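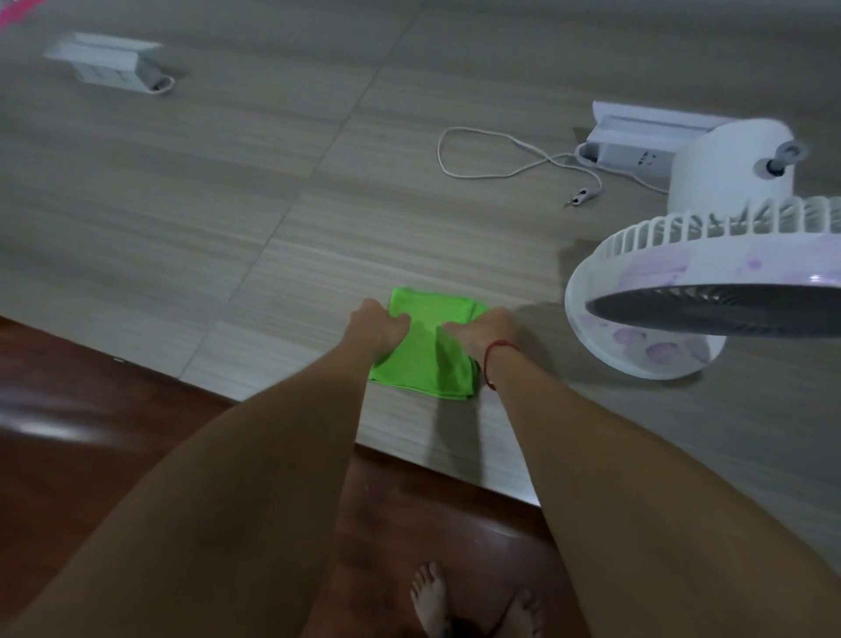

How should a microfiber cloth be folded for dusting small items?

Fold it in half, then in half again, and work with one face at a time. A square cloth folded this way gives several clean faces before it needs washing, and the extra layers keep fingertips from pressing through to the surface.

Rundden microfiber cloth, green: review
2022-07-11

The Rundden is a general-purpose dusting cloth sold in packs of two. I bought one pack to replace a set of cut-up cotton T-shirts, which shed lint on everything with a grille. It has been used on a wood-grain table, a small white desk fan, window sills and a bathroom mirror. The comparison cloth is a Greten, which I have owned since November.

Material and size

The Rundden measures 40 cm on each side by my ruler. The pile is short and the same on both faces, so there is no right or wrong side to keep track of. Folded into a pad it covers about the width of two hands, a convenient size for a tabletop. The color is a strong green that shows gray dust clearly. I count this as useful, as it tells me when to refold.

The folded pad does not hold a crisp edge. The corners drift out of line after a few passes and have to be straightened. The Greten is stiffer and stays square for longer, but it is harder to push into a gap.

Flat surfaces

On the table the cloth was used dry first, then slightly damp. Dry, it picked up fine dust in one pass and left crumbs behind. Damp, it took both. Wiping along the grain gave fewer streaks than wiping across it. The seams between the panels need a separate pass with one folded edge, as the flat pad rides over them.

Drag is moderate when dry and noticeably higher when too wet. Wring it until it stops dripping, then wring it once more.

Desk fan

Small fans are the reason I stopped using cotton. The vertical slots along the rim of the head are narrow, and the mesh behind them is fine enough to pull threads out of a worn rag. Unplug the fan first. Bunch the middle of the cloth into a point, hold the point between thumb and forefinger, and draw it along each slot. The loose part of the cloth can hang over the base while you do this.

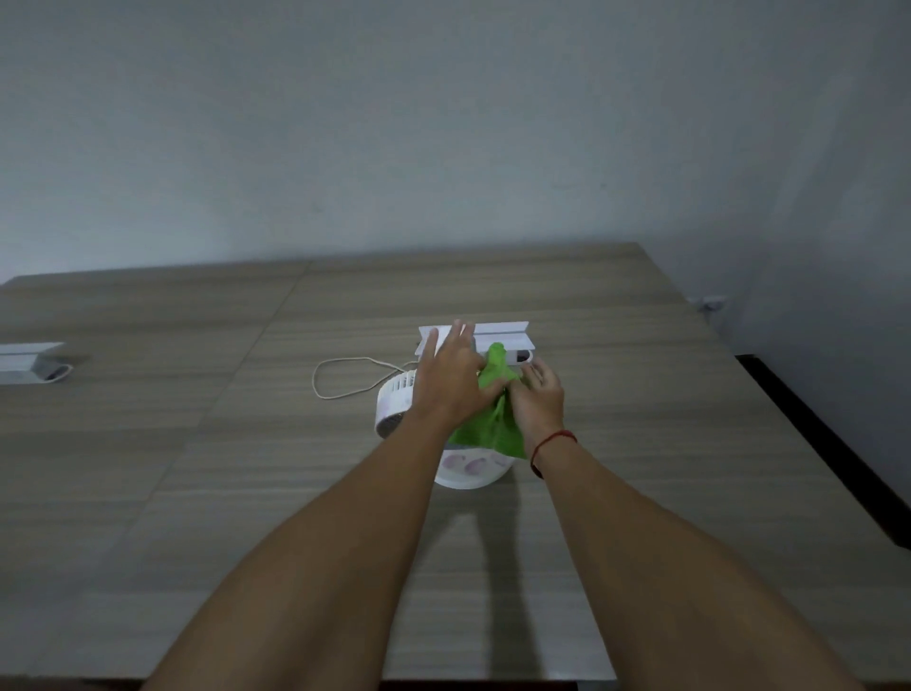 Green cloth bunched to a point at the desk fan.

The pointed section reached the slot openings but not the blades. No cloth of this thickness will, and a soft brush is the better tool there. On the grille the Rundden left no lint that I could find. The smooth side of the head and the rounded base wiped clean with a dry face of the cloth. I used light pressure over the printed decoration and saw no color transfer.

Washing

The pair has been through 17 washes at low heat with no fabric softener. One hem has started to curl. Absorbency is unchanged as far as I can judge. My neighbor Hedvig Engström washes hers hot and reports that the pile has gone rough, so the care label should be taken seriously.

Drying on a rack takes up to 18 hours in a cool room. The Greten dries faster.

Verdict

Good pickup on flat surfaces, good around slots and mesh, average on glass. The mirror needed a second wipe with something flatter. I would buy the Rundden again for dusting and keep the Greten for windows.

Pros: low lint, both faces usable, bunches easily
Cons: slow to dry, hem curl, folded pad loses its shape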